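Small review thread, for the people who asked me about the Neltell hand-held gripper kit. I have used it since May, so I think I can say something now. I paid for my kit myself.

1/ For who is new: it is the gripper you hold in your own hand, with a camera on it. You do the task, it records, and later you train the arm with your recordings. I do snack packages, because packing of small shop orders is my topic.

2/ Foil and plastic film, seen from the camera of the kit:

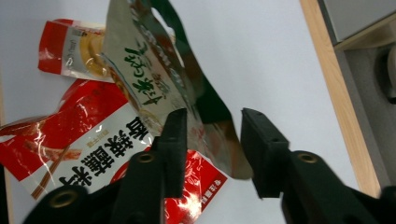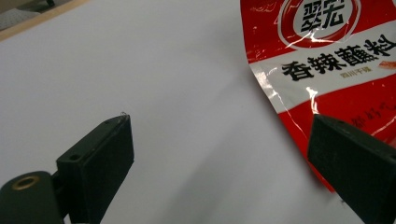 Both views have the black fingers and the red and white bag on the white table.

WHAT IS GOOD

3/ The view. You get both finger pads and also a good part of the table. With my older kit, the Plirkar, the fingers covered so much that I had to guess where the corner of the bag was. I threw away many recordings for this reason.

4/ The text on the packages stays readable. In the second picture you can read 香辣蘸料 (spicy dipping seasoning), even with the film bent. I did not buy the kit for reading labels, but it is useful when I sort the recordings later and want to know which product it was.

5/ The brass inserts in the finger parts. I have changed pads many times and the screws still hold well. On the Plirkar the screws went directly in plastic, and after one month I was using glue. Please do not use glue, you will regret it at the next pad change.

6/ The weight is fine for me. I record 200 grasps in one session, with a break in the middle. My wrist knows it in the evening, but it is not pain. Marion Gunn has smaller hands than me and she says the handle is too thick. She wrapped the trigger with bicycle tape and now she likes it more than I do.

WHAT IS NOT SO GOOD

7/ The pads. They are square and blocky. For boxes and for full bags this is very nice. For a flat packet which lies on the table it is difficult, the edge of the pad is too thick to go under. You must push the packet a little to the border of the table, or pinch the film in the middle and hope.

8/ There is a thinner pad, sold under the name Shim. It costs extra, and in my opinion it should be in the box. I tested one pair which I borrowed. Flat packets became much easier, heavy bags became worse because they turn around in the pads. So you want to have both, and you must decide before each session.

9/ Shiny film. Red plastic gives strong white highlights and the silver foil shows everything around it. The exposure setting in the software helps only partly. What helped me more was to move my lamp higher and put baking paper in front of it. Cheap, looks terrible, works.

10/ The software. It is called Flillov and it is made by the same people. Recording is simple, one button. Export is slow. For one session I wait 11 minutes, and in this time I can not start a new recording. I wrote to them, and they answered the next day that it is on the list. I hope it is a short list.

11/ Also the calibration. The manual says to do it once. I do it before every session, because after I changed the pads the opening width was wrong and I noticed it only after a full afternoon of work. The procedure takes 5 minutes. The manual should say this clearly, with big letters.

NUMBERS, BECAUSE SOMEBODY WILL ASK

12/ I have over 200 sessions now, most of them with bags and packets. One trigger spring broke. I ordered a new one and replaced it by myself with a small screwdriver. The cable is still the first one.

13/ I will not post success rates from my trained arm. My arm is old and my training is probably not the best, so it would be a review of me and not of the kit.

SHOULD YOU BUY IT

14/ If you work with boxes, cups, bottles: yes, take the basic kit and do not think too long. If you work with soft packages like me: yes, but count the Shim pads in your price from the beginning.

15/ If you already own the Plirkar and you are happy, I would wait. The recordings are not in the same format, and I needed two weekends to convert my old ones. Some of them I could not convert at all, the time stamps were missing.

16/ For a school or a club I am not sure. The hardware is strong enough for many hands, but the export time will make everybody nervous when there is only one kit and a group is waiting.

17/ Some of you asked for my pad settings for thin film. I must first write them down in a clean way, at the moment they are on the back side of a receipt. I will add them under this thread.

18/ Edit, 17 November 2020: the spring from post 12 is the short one. The long one is for the old handle and it does not fit, please check before you order.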